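1/ I moved to Dironside four years ago and the first thing I lost was my sleep. Not the hours. I lost the way I used to sleep, with a nap after lunch. A small thread about naps, because people at my work asked me to explain.

2/ In the town where I grew up, the shops closed after lunch and the street became quiet. My grandmother pulled the curtain, put her shoes under the chair and lay down on top of the blanket, never under it. Under the blanket was for night. This rule was very strict.

3/ My family name is Khúc and in our house there were seven people and one fan. So naps were also a kind of politics. The oldest person got the place nearest to the fan. I was the youngest and I slept by the door, on the cool tiles.

4/ Here in Dironside, lunch is 40 minutes. The first week I ate in ten minutes and put my head on the desk. A colleague touched my shoulder and asked if she should call somebody. She was very kind. I was very ashamed.

5/ After this I did not nap for almost a year. I drank coffee at two o'clock, then one more at four. At night I lay with open eyes and listened to the buses.

6/ My doctor did not say "take naps" and did not say "do not take naps." He asked me when I feel sleepy, and I said at one in the afternoon, every day, since I was born. He wrote it down and asked what I did about it. I said coffee. He made a face.

7/ So I made an experiment. I set an alarm and lay down in my car, in the parking lot behind the bakery, with my jacket over my eyes. The first three times I only worried about the alarm. The fourth time, on a Thursday, I slept, and I woke up before it rang.

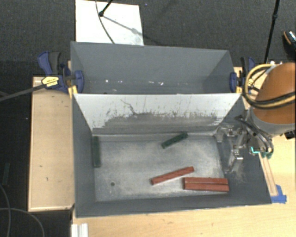

8/ Tudetent writes under my last post that a nap always makes him feel worse, like he has sand in his head, and he wants to know how long I sleep and if he is simply doing it wrong.

9/ Tudetent, I don't think you do it wrong. If I sleep too long I have the same sand. For me 20 minutes is good and 53 minutes is a disaster. I know the second number exactly, because I once slept through my alarm and missed the start of a meeting. I had the mark of the seat belt on my cheek.

10/ Some people are also just not nap people. My brother is one. He lay beside us every afternoon of his childhood with his eyes closed, because it was required, and now he says he was making plans the whole time.

11/ Things that help me: I take off my shoes. I don't look at the phone before. I lie on top of the blanket (hello, grandmother). I drink a little water after, and I walk to the corner and back before I talk to anybody.

12/ Things that don't help me: the special pillow with the hole for your face, ocean sounds, and the advice to "empty the mind." My mind is not a bag. I think about what to cook and somewhere between the onions and the rice I am gone.

13/ In July I visited a friend in Prullby, where it was very hot, and after lunch her whole house went quiet without any discussion. I did not have to explain anything. I slept on the floor near the door, although there was a free sofa.

14/ At work they know about it now. Two people from my team do the same on Mondays – one in her car, one on the bench behind the building when it is dry. We don't talk about it much. We only nod when we come back in.

15/ If you nap, please tell me where and for how long. I am curious especially about people who work nights. I will read the answers tomorrow, after lunch. Well, a bit after.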